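Setting Up a Small-Parts Bench: Surface, Edges and Cable Routing
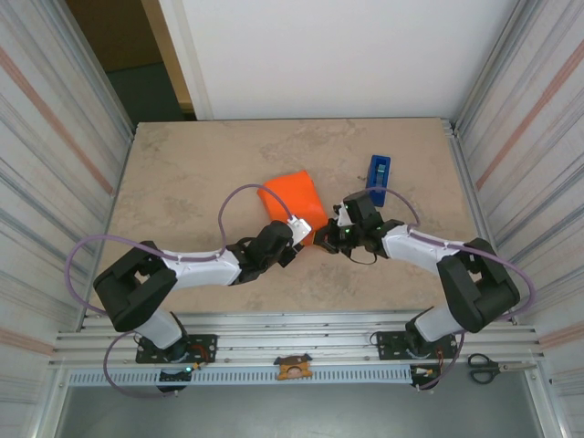 Rizal Liew wrote in to say that the order of work matters more than the choice of tabletop, and that he has twice had to strip a finished bench to get at a cable tray he should have fitted first. The steps below follow that order: front rail, tray, walls, cables, then the loose items on top.

Before you start

Clear the table and wipe it down with a damp cloth. Let it dry fully. Check the top with a level in both directions and adjust the feet before fitting anything to it. A long rail bolted to a twisted top will hold the twist.

A mottled beige surface is a reasonable choice for assembly work. It does not glare under overhead light. Its one drawback is that small white or tan parts can be hard to find on a busy pattern, so keep them on a colored pad.

1. Fit the front rail

Use aluminum profile along the front edge. Cut it 10 mm short of the table width so the ends do not catch on clothing. Deburr both ends with a file. Clamp the rail, mark the holes, drill, and bolt from below. Anything heavy should be mounted to the rail, on its own plate. Do not drill extra holes in the work surface.

2. Hang the cable tray

Perforated tray goes under or just in front of the rail. Leave 20 mm of clearance so that a hand can reach the bolt heads. Fix the tray at both ends and at the center. Small circuit boards can sit close to the equipment they serve, provided their status lights remain visible from the front and no loose hardware can fall onto them.

3. Add side walls

Metal side walls stop parts from rolling off the table. Fit them after the tray. Check that each wall is square to the rail before the final tightening. If the back of the table faces a plain white wall, a separate rear panel is optional.

4. Route the cables

Run power first and signal second. Any cable that has to move needs a free loop. Too little slack pulls on the connector, and too much drags across the work. Move the equipment by hand through its full travel with the power off and watch the loop at both extremes.

Use one jacket color for all moving cables. Lavender or purple shows up well against black and white equipment and is seldom confused with mains wiring. Tie the fixed end at the base. Leave the loop itself untied.

5. Place the loose items

Keep the middle of the table for the work in hand. A soft foam-like block is useful as a rest for small parts, which stay put on it better than on a hard top. Put it a short reach from the center.

Scissors belong at the lower right for a right-handed user, flat, with the handles toward the operator. Boxy items such as dispensers go toward the back, with any opening facing up and unobstructed.

6. Final check

Retighten all rail bolts after 2 weeks of use. Empty the tray of offcuts at the same time. Record any changed cable run on the bench sheet.

Related items

Choosing Profile for Bench Rails
Cable Slack: A Worked Method, by Qistina Osman
Khoo Parts Pads: Storage and Cleaning
Bench Sheet Template 382
Leveling a Table on an Uneven Floor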